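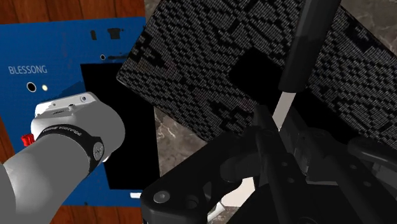

Give the Arm Its Own Side of the Counter

Whatever you think you need for elbow room, the arm needs more, and it won't say excuse me. We run ours in simulation before anything moves in the Gralldale break kitchen, and the first lesson from the sim was that the gripper end and the arm's own base can end up closer together than anybody planned. Draw the reach on the counter in tape. Keep your coffee outside the tape. I have written this on the whiteboard and Roscoe Tran has written "why" under it, and then one morning he found out why.

Park the Tray Where You Can Still Read It

The blue tray with the black panel lives next to the arm's base. Don't stack things on the panel. It looks like a coaster and people treat it like one. If you must put something down in a hurry, there's a whole counter.

Tidy for the Arm, Then Tidy for Yourself

We used to clean the kitchen the way people clean kitchens, meaning everything got pushed to the back and called done. The arm likes things spread out with a hand's width between them. Jam the soap up against the tissues and you'll get the tissues, the soap, and a support ticket.

So the counter at Gralldale now looks like somebody is about to hold a yard sale. You get used to it. The upside is that I can find the fork.

Knives

Handle toward the person, blade away from the person, and the person not there while the arm is running. Put the knife down flat. Never hand one to the gripper yourself, however polite it seems. At the end of the shift knives go in the drawer, by a human, every time. This is still our job and I'm fairly pleased to have kept it.

Thin Flat Things Are the Hard Ones

Cards, saucers, lids, anything you'd slide to the edge of the table to pick up. You have fingernails. The gripper doesn't. Stand flat items up against something, or let one edge hang over, and it goes a lot smoother. Stellan Ekström, who came over from the Porkedano site to set us up, spent 40 minutes on a saucer while three of us ate lunch and gave advice. He was very nice about the advice.
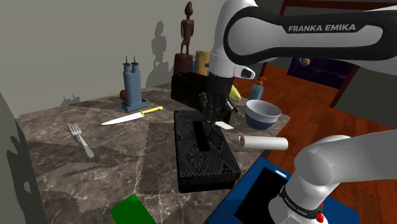
Thin white piece in the gripper, just over the counter by the tissue box.

Tissue Boxes

Put the box long side out, slot up. Keep the top clear.

Anything Round Will Leave

Fruit, paper rolls, that one marker. A towel under a roll stops it wandering. A bowl is good for fruit if people can be persuaded to put the fruit in the bowl. The Nair people next door use a folded dishcloth for everything and theirs looks terrible and works fine.

Shiny Counters

Glossy stone is a pain in real kitchens because of glare. Try turning off the lamp over the sink first, before you start moving the expensive parts. If that doesn't do it, a matte placemat from the dollar bin will. We went through two of the cheap ones before somebody bought one that lies flat.

Who Does What Now

This is the part people ask me about at the door, so I'll put it on the page. Before the Kaltano contract, the last person out of the morning shift wiped down and put away. Now the last person out sets up the counter, starts the run, and puts away what the arm leaves. I will let you work out how much time that saves. On a good day, up to 3 of us get out early. On a bad day there's a lid.

What did change is the complaining. I used to get notes about whose mug it was. Now the notes are about the arm, which has no feelings and doesn't answer them, and the kitchen is friendlier than it's been in years. Somebody did try to write it up for leaving a spoon.

The job list on the fridge has been redone to match. Setup has its own line and counts as work, which took some arguing in May. If you're on setup you are not also on phones. If you're told otherwise, come get me.

When It Stops Halfway

Leave it alone. Don't pull on whatever it's holding. Press stop, step back past the tape, and call extension 838. Write down what it was reaching for. "It got weird" is not what it was reaching for, Roscoe.

Decorations

They can stay if they're heavy at the bottom and toward the back. Tall skinny ones get moved before a run. No, I don't know who keeps bringing them in.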